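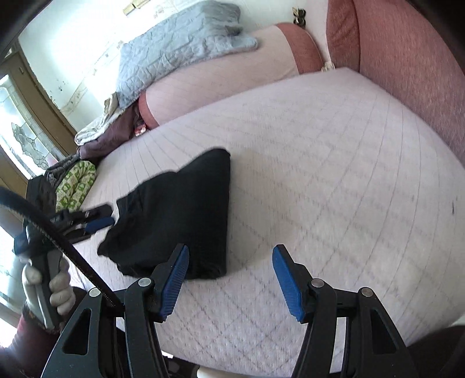
Researchers at Galtbridge have published results from a study of how robots can learn to fold clothes from recordings made with a hand-held gripper in ordinary homes. The method, called Piddale, does away with remote control of a robot arm during training. A person holds the tool by its handle and does the chore, while a camera on the gripper records what the two fingers do. Beds turned out to be among the harder surfaces. A folded black garment on a pale quilted mattress cover is easy to pick out by color, but the stitched grid of the cover confused an early version of the software, which took the thin lines for cloth edges. The blue ridged pads on the fingertips also gave the software a fixed color to track when fabric hid the rest of the tool.

The group collected 1502 recordings in 70 homes, starting in March. Each covers a single job, such as laying out a shirt, folding it in half or moving it to a pile. People were told to leave their rooms as they were, with pillows, blankets and other laundry in place.

"If you clear the bed first, you get a robot that can only work on a cleared bed," said Martti Lehtinen, who led the study. "We wanted the pile of blankets at the side."

The recordings were used to train a control program that was then run on a two-armed robot in the lab. In 181 trials with garments the program had not been trained on, the robot completed 128 folds without help. A fold counted as complete if the edges met within a set distance and the garment stayed on the surface.

Most of the failures happened at the first grasp. Thin fabric slipped out between the pads, or the fingers closed on the cover under the garment and lifted both. Dark clothing caused a different problem. Folds and creases in black cloth show little contrast, and the program sometimes picked up two layers when it needed one.

To deal with this, the team added a short check after each grasp. The robot raises the cloth a small distance, compares the view with the one before, and lets go if too much material has moved. The check adds up to four seconds per fold.

Ciarán Hennessy, an engineer at Baumgartner who was not part of the study, said the grasp check was the most useful piece of the work. He said the number of garment types was still small and that he would like to see the robot tested in homes instead of a lab.

Lehtinen said home tests are the next step. A first round is planned in Clondberg, using the same grippers fixed to a wheeled base. The team also plans to record socks and fitted sheets, which were left out of the current set.

July 22, 2024
By the Technology Desk

Related items
Warehouse arm learns to sort soft packages
Grip sensors tested on wet dishes
Clondberg college opens robotics workshop

This site uses cookies to remember your settings and count visits. By continuing to read, you accept our cookie policy.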